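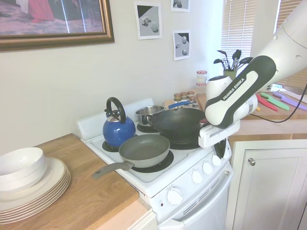 My friend Garnet Ouellet went three weeks without speaking to her husband about anything except groceries, and she swears she didn't notice. No fight, no slammed doors. They'd just moved to Dusville, they were both tired, and the talking sort of dried up. I've been there too (different town, different guy, same quiet). You stand in the kitchen with a blue kettle on the back burner and a frying pan in front of it, and you ask if he wants eggs, and that's your whole conversation until dinner!

So when people ask me how you bring the talk back, I tell them to start small. Really small. Don't announce that you need to discuss the relationship, because I've never met anyone who heard those words and relaxed. Ask about the weird guy at work. Ask what song was on in the car.

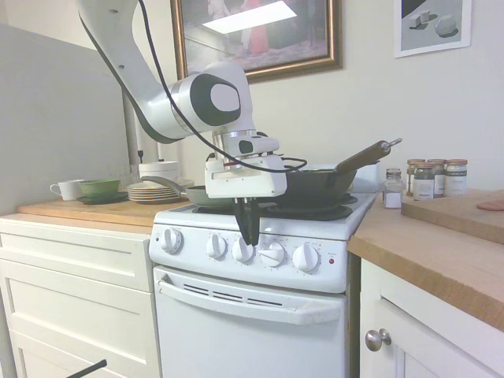

Timing matters more than I used to think. Aqeel Dhanial, who ran the couples' evening I went to in Peltstead last May, told us to stop saving the hard stuff for bedtime, and he was right about me at least. I'd lie there rehearsing all my complaints at once, like somebody cranking up all five knobs on the stove to cook one pot of rice. Pick one. Leave the others off until tomorrow, or next week, and see how many you still care about.

Garnet's version was a walk after supper, phones left in a drawer. The first few were awful, she says, mostly remarks about other people's lawns. Then one night he told her he hated the new house, and they stayed out until dark talking about it. They're still in the house. He's painting the hallway green.

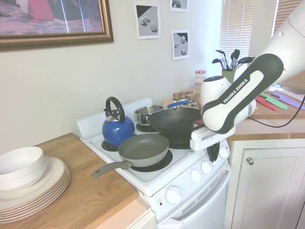 Kitchen corner with spatulas and ladles at the ready.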